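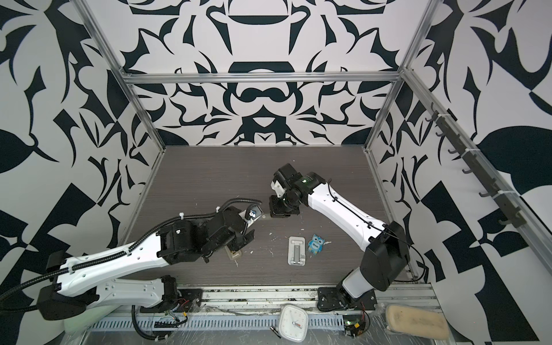 Both arms over the table, with the phone stand and the owl underneath.

I spent most of January going back and forth between two sets of gripper fingers, and I've finally settled on one. The first set came from Farkard and the second from Dumlao. Same wrists, same controller, same table for both.

The Farkard fingers are stiffer. They close hard and they stay where you put them, which I liked for tools with a metal shaft. They were bad with anything round. Small figurines kept turning in the grip and I had to let go and start over.

The Dumlao fingers have more give. I ran 54 handovers from one arm to the other with each set. Farkard dropped 23 of them. Dumlao dropped 3. I expected a difference but not one that big.

Flat things are still a problem. Neither set can get under a phone stand when it's folded down, so I push it to the edge of something first and pick it up from there. Kumiko Honda suggested thinner tips. I have a pair on order.

The Dumlao set is slower to mount, and one of the screws is hard to reach with the cable in the way. I can live with that. Next I want to try a lower closing force on the left arm and leave the right one alone.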